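잔데오, 중고 휴대전화 액세서리 회수 사업 10월부터 확대

생활용품 재사용 전문기업 잔데오(Jandeo)는 오는 10월부터 휴대전화 케이스와 충전 케이블 등 소형 액세서리의 회수 사업을 전국 단위로 확대한다고 밝혔다. 지금까지 회수함은 수도권 일부 매장에만 설치되어 있었으며, 이번 조치로 회수 거점은 모두 105곳으로 늘어난다.

회사 측에 따르면 휴대전화 케이스는 기기 교체와 함께 버려지는 경우가 많으나, 여러 재질이 섞여 있어 일반 플라스틱으로 분리 배출하기 어렵다. 잔데오는 회수한 제품을 상태에 따라 재판매용과 원료용으로 구분하고, 원료용은 협력사인 프림퐁(Frimpong)의 설비에서 재질별로 분리해 처리할 계획이다.

클라이브 로보텀(Clive Rowbotham) 잔데오 자원순환본부장은 "케이스는 크기가 작아 폐기물 통계에서 오랫동안 주목받지 못했다"며 "소비자가 따로 시간을 내지 않고도 반납할 수 있도록 대중교통 환승 지점과 가까운 매장을 우선 선정했다"고 말했다.

회수 대상은 휴대전화 케이스, 충전 케이블, 거치대이며 제조사와 기종은 제한하지 않는다. 연한 파란색에 테두리가 반투명한 케이스처럼 색상이나 투명도가 부위마다 다른 제품도 접수한다. 다만 보조배터리와 배터리가 내장된 케이스는 화재 위험이 있어 받지 않는다.

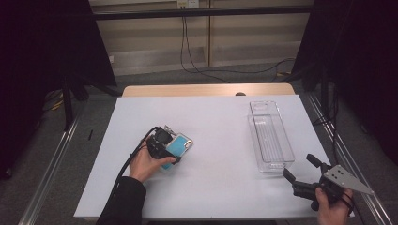
반납 방법 및 혜택

반납을 원하는 소비자는 가까운 거점 매장을 방문해 전용 회수함에 제품을 넣고, 회수함에 표시된 번호를 잔데오 회원 앱에 입력하면 된다. 케이스 1개당 500원의 적립금이 지급되며, 한 달에 받을 수 있는 적립금은 최대 3,000원이다. 케이블과 거치대는 적립 대상에서 제외된다. 비회원도 반납은 가능하나 적립금은 지급되지 않는다.

제품에 부착된 카드 지갑이나 고리 장식은 미리 떼어 내야 하며, 이름이나 연락처가 적힌 스티커도 제거한 뒤 반납해야 한다. 회수함에 넣은 물품은 돌려받을 수 없다.

재판매용으로 분류된 제품은 세척과 검수를 거쳐 온라인 중고 장터 조타르(Zotar)에서 판매된다. 잔데오는 판매 수익의 일부를 거점 매장의 회수함 유지와 보수에 사용하고, 회수량과 처리 결과를 반기마다 홈페이지에 공개할 예정이다.

해외 사업도 추진된다. 잔데오는 호스트홀름(Hostholm) 지역의 유통업체 2곳과 회수함 공동 운영을 협의하고 있으며, 세부 일정은 협의가 마무리되는 대로 발표하기로 했다. 거점 매장의 위치와 운영 시간은 잔데오 홈페이지와 회원 앱에서 확인할 수 있다.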